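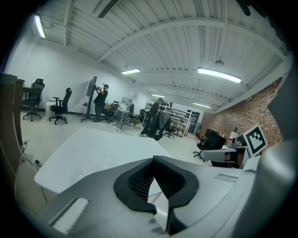

Chairs, lights and a long white table

We have been in the new room since July and I still owe a few of you an answer about how the furniture worked out. I put it off because it kept changing. It has mostly stopped changing, so I'm writing it down.

The old place in Jirkerside had carpet, a low ceiling and one window that stuck. The new one is a single big room with a corrugated ceiling, painted white, with the beams and rafters left showing. I like it more than I expected to. The sound is worse. If Emmett drops a screwdriver at one end you hear it at the other, and phone calls are hard if two people are on them at the same time.

Chairs first, because that's what most people asked about. We bought the black mesh ones on wheels, secondhand, from an office clearance in Vovgate. They were $42 each. Mesh was Saadet's idea. The padded chairs we had before were miserable in summer and the fabric had gone shiny. Not all of the new ones match. At least one has a taller back than the rest, and whoever gets in first usually takes it. I have sat in both kinds for a full day and the tall back is better if you lean, and makes no difference if you don't.

The wheels are the good part and the bad part. You can roll over to someone else's desk without getting up. You also find chairs all over the place at the end of the day, turned toward the walls or standing in the middle of the floor with somebody's jacket on the back. I used to push them all in before I locked up. I quit doing that in the second week.

Then the tables. The white one is where things get done and I would buy it again. It shows every pencil mark, but it wipes clean with dish soap and warm water. I tried a spray cleaner from Cetex first and it left streaks, so the rest of that bottle went under the sink. The small round table further back was meant for lunch. It's too small for lunch if there are more than two of us. Ryan takes his laptop there when he wants to be left alone, with one of the office chairs, and that seems to be what it's for now.

The brown wood piece against the left wall came with us from Jirkerside. Birdie wanted it gone. It doesn't go with anything, and it took three of us and a rented dolly to get it through the door. I wanted to keep it because it's solid and it was paid for. There's a black cable hanging down by the base that I keep meaning to tie up. I bought a bag of clips for exactly that and can't find the bag.

Lights. The fluorescent fixtures were here when we signed the lease. They are bright, and the long one is very bright. Ezekiel asked for a desk lamp so he could leave some of them off in the morning, and I said fine, but the switches run them in groups and nobody else wanted to work in the dark. So they're on. I looked at replacing them and the first quote was $1153 before labor. That can wait.

What's left is the corner with the boxes. We moved in with far more of them than I thought we owned, and the ones still standing by the low furniture in back are the ones without labels. I opened two last week. One was extension cords and the other was mostly binders – old invoices from Lindgren, plus a coffee maker lid. My plan is one box a day until they're done.

If you're moving into a room like this, measure the door before you measure the floor. Also get some kind of rug or felt for the walls if you can afford it. We haven't yet. I priced a set of felt panels at $300 and I think I'll order them after the next rent payment goes out.

Birdie is asking for a coat rack, too. I'm looking for a used one with a heavy base.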